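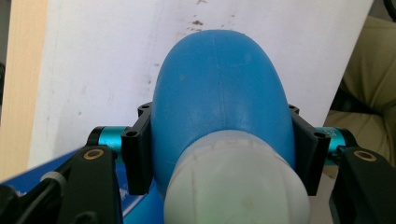

Vumance Hand-Held Demonstration Gripper

Equipment category: Task teaching and demonstration
Location: Sakai Building, Equipment Room 12
Equipment manager: Rochelle Calloway
Technical contact: Demetrius Szabo
Availability: Internal and external users, by reservation

Overview

The Vumance is a two-finger gripper operated by hand. The user holds the tool, closes the fingers on an object and carries out a task directly, while a camera mounted on the tool records the fingers and the object between them. The recordings are used to prepare a robot arm fitted with matching fingers to perform the same task. No arm is needed during recording, and demonstrations may be made at any workbench, desk or shelf that meets the lighting requirements given in the user guide.

The facility holds 2 complete units. Both are available for loan within the building. Use at another site requires written approval from the equipment manager.

Typical uses

Picking up and setting down rounded or irregular parts
Placing items in bins, trays and racks
Opening and closing lids
Handing objects from one person to another
Collecting comparison data for tasks also recorded on the Naketti remote-control station

Components

Hand-held body with lever
Pair of black fingers, supplied in flat and ridged versions
Camera and protective cover
Recording module and shoulder strap
Charger and two batteries
Calibration card
Carrying case

Fingers are changed with the driver stored in the lid of the case. Users should not loosen any other fastener. After a change of fingers, the calibration card must be recorded before the first demonstration of the session.

Choosing between hand and remote demonstration

The hand-held gripper is recommended for tasks in which the feel of contact guides the user, such as gripping a domed part from both sides. It also suits work that must be recorded in several rooms. The Naketti station is recommended where the movement of the arm itself must be recorded, or where the object is too heavy to be held comfortably at the end of the tool. Both systems save to the Clendine format, and recordings from the two may be stored in the same project folder.

Recording procedure

Users sign in at the recording module and select a project. A demonstration begins when the record button is pressed and ends when it is pressed again. The fingers should be fully open at the start. Both fingers should remain in the camera's view throughout, and the free hand should be kept clear of the object unless it forms part of the task. Unsuccessful attempts may be marked for removal at the module; they are not deleted until the session is closed.

Training and access

New users must complete a training session with Mr. Szabo before making a reservation. Sessions are held in Equipment Room 12 and are limited to 4 participants. Training remains valid until the end of the following September. Users already approved for the Naketti station are excused from the safety portion but must attend the practical portion.

Care and return

Fingers should be wiped with a dry cloth before the unit is returned. Solvents are not permitted. Stiffness in the lever, play in the fingers or any damage to the camera cover must be entered in the equipment log, and the unit must be left on the inspection shelf.

Reservations

Requests are submitted through the equipment calendar under item number 287. External users should contact Ms. Calloway for current rates and a copy of the user agreement.

Page last reviewed: 14 April 2018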